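4. Corpus and coding of narrative captions

4.1 Selection of material

The corpus consists of 1,000 story pages taken from 60 small-press titles held in the Bristum collection. A title was admitted if it had been drawn in English, had run to at least two issues and had been sold by its makers at a fair or by post. Anthologies were left out, as were newspaper strips gathered later into book form. The largest single group comes from Pivow, a publisher that printed in short runs and kept its paper stock and page size fixed for the whole of its life, which makes its pages easy to compare with one another. The longest single title is Faltwood, a serial about a flooded mining town whose hero can hear what other people are about to say.

Pages were drawn at random within each title. Covers, letters pages, pin-ups and adverts were removed before the draw. Double-page spreads were treated as one page where a panel crossed the fold and as two where none did. This rule follows Huamán, whose earlier study of printed serials is the closest model for the present one. Our results for spreads can therefore be set beside those of Huamán directly, but our results for single pages cannot, as the earlier study counted a half-page episode as a full unit.

Of the pages in the corpus, 501 carry at least one narrative caption. The analysis in Section 5 is confined to these pages. The rest were kept for the measures of panel count and gutter width, where the presence of a caption makes no difference.

4.2 Definition of the unit

A narrative caption is taken to be any run of lettering that is set apart from the speech of figures within the panel and that is addressed to the reader. The border is not part of the definition. Many small-press artists letter their captions straight on to the artwork, or into a strip of bare paper above the panel, and a rule that asked for a closed box would have lost these. Sound effects, signs and labels inside the drawn world, and titles were excluded. The phrase 'Meanwhile' standing alone was counted as a caption. The phrase 'To be continued' was not.

Three types were coded. A locating caption gives a time or a place. A telling caption gives an event or a state of affairs that the drawing does not give. A voicing caption is in the first person and belongs to a figure in the story, whether or not that figure is drawn on the page. Where a caption did more than one of these things it was coded by its main verb. The main verb rule is crude – it sends a caption such as 'I came home in June' to the voicing type in spite of the date – but the coders could apply it at speed and seldom disagreed about the result.

Position was recorded by panel and by place within the panel, using a grid of three rows and three columns. A caption that lay over two cells was given to the cell holding its first word. Captions lying in the gutter were given a code of their own.

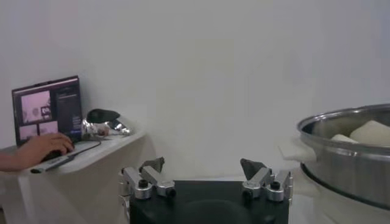

Figure 3. Two-fingered gripper with fingers spread, plain white wall behind.

4.3 Coding procedure

All pages were coded by two people working apart. The first coder was the author of this section. The second was Jong-dae Ji, who had lettered comics for print before taking up research and had no part in framing the questions. Coding was done from scans at the printed size, with a paper copy to hand for the Pivow titles. Enlarging the scans was allowed for reading worn lettering and for no other purpose, as a trial had suggested that coders working from enlarged pages were more likely to split one long caption into two.

Disagreements were of two kinds. In the first, one coder had seen a caption and the other had not. Almost all of these turned on lettering drawn into the artwork, such as a line of text following the edge of a roof or the curve of a road. They were settled by joint reading, and the rule adopted was that lettering which a figure in the panel could read should be left out. In the second kind both coders had found the caption and had given it different types. Most of these lay on the border between telling and voicing, in titles where the narrator is named late or is never named. For these titles the whole run was read before the type was fixed. Faltwood gave the most trouble. Its early issues are told in the third person by a narrator who is later shown to be the hero's sister, and the question was whether captions in those issues should be coded by what the reader knows at that point or by what the reader is told afterwards. We coded by what the reader knows at that point. The captions in the early issues are thus telling captions and those in the later ones are voicing captions, although the speaker is the same throughout.

This choice affects the figures for one title only. It was made before any results were looked at, and the pages concerned are marked in the data so that others may recode them.

4.4 Letters from makers

A short set of written questions was sent to the maker or lead maker of each title. Replies were received for 48 of the titles. The questions asked when in the making of a page the captions were written, who lettered them, with what tools, and whether any had been added or removed after the artwork was finished. No questions were asked about meaning or intention, and where makers offered remarks on these subjects they were kept on file but were not coded.

The replies varied a good deal in length. Some gave a line for each question. Others went into the circumstances of a given issue in some detail, with notes on pens, correction fluid and the habits of particular copy shops. Where a reply described a page in the corpus, the account was checked against the page. In a few cases the maker remembered a caption that the printed page does not have. These were treated as errors of memory, though it is possible that a caption was present in one printing and missing from another, and the collection does not always hold more than one. 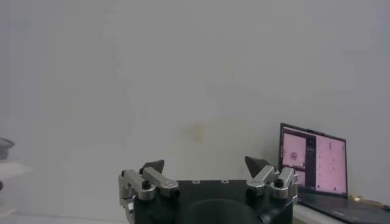 The point of asking at what stage captions were written was to test a claim often met in handbooks for beginners, namely that a caption is a patch applied where the drawing has failed to tell the story. If this were so, captions written late should be mostly of the telling type and should fall in the top row of the grid, where there is usually open space to letter into. Captions written at the script stage should be spread more evenly, having had room left for them. The replies allow each title to be placed in one of three groups: early, late and mixed. Titles for which no reply was received were not placed, and we did not try to infer the stage from the look of the page.

A difficulty arises with titles made by one person. A maker who writes, draws and letters a page over a single evening may have no stages to report, and several said so. One wrote that the question 'assumes I had a plan'. These titles were put in the mixed group, which is for this reason larger and less tidy than the other two. Readers who wish to see the comparison without them will find it in the second half of Table 4, where the early and late groups are set side by side alone.

4.5 Limits of the material

The Bristum collection was built up from gifts and reflects the tastes of those who gave. Autobiography and horror are well covered. Humour is thinly covered, and strips for children hardly at all. Because humour titles tend to use short locating captions for comic timing, the share of this type in our corpus is probably lower than in small-press work as a whole.

The condition of the copies sets a further limit. Photocopied issues lose fine lines at the edge of the sheet, and captions placed in the outer margin may be faint or trimmed. Pages on which a caption was known to be present but could not be read were coded for position and left blank for type. They are included in the counts of position in Section 5.1 and are absent from all tables that break the captions down by type.

Lettering by hand and lettering by machine were noted but are not treated as separate conditions. Several titles change from one to the other part of the way through a run, in most cases at the point where the maker gained the use of a computer, and the change tends to coincide with others in page size and in the number of panels. Separating these would need a larger body of work by fewer hands. The Pivow titles, with their fixed format, would be the natural place to begin, and the scans and coding sheets for them have been deposited together for that use.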